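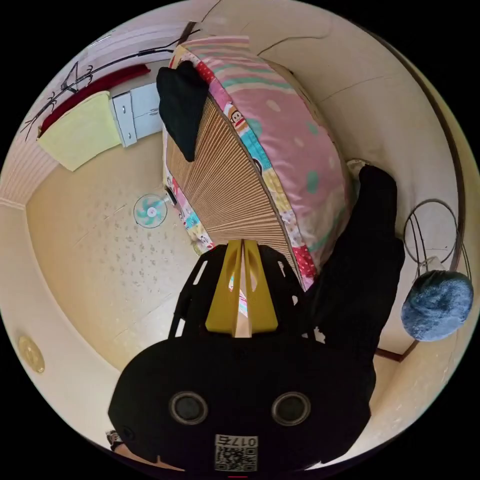 Gripper keeps losing the black cloth on our folding project, is it my recording or the training?

Posted by mistley_kid, Jul 9, 2022

Hi all! I'm in the student robotics club and our summer project is getting an arm to pick clothes up off a bed and fold them. We collect the demos by hand with the yellow-fingered gripper (unit 0175), and I do mine in a bedroom. So far I've got 70 clips, and the trained policy does OK on light stuff but goes all over the place with the black cloth and the other dark things. It closes on air, or it grabs the edge of the bamboo mat instead. The mattress cover is super busy too (pink, polka dots, cartoon monkeys) so maybe that's confusing it? Our club demo is coming up and I'd love to not start over.

Sreekumar Pillai

Fun project! I'd look at the dark cloth first, before you blame the monkeys. Black fabric in soft folds gives the camera very little to work with, and if the exposure is set by a bright floor and pale walls, the folds go to mush. Lock your exposure a bit higher and record 8 new clips with only the black cloth, then open them up and see if you can find the edges yourself. If you can't, the policy has no chance.

Also, come in slower. When I helped with the Gedis class in May we had 656 clips and the fast ones did more harm than good. We threw out every one where the fingers closed before they were lined up with the fabric, and grasping got a lot better. I'd keep the busy cover, by the way! Just mix in a plain sheet for part of the set.

rothe_bot

more data. 70 is nothing

eson_lab_helper

Agree with Sreekumar on the exposure. One more thing to check is where your clips start. If you always begin from the same side of the bed, the arm learns the approach and pretty much ignores the cloth. Try 3 starting spots and move the cloth between takes, some on the mat, some flat on the cover. And wipe the lens, I lost a whole afternoon to a thumbprint once.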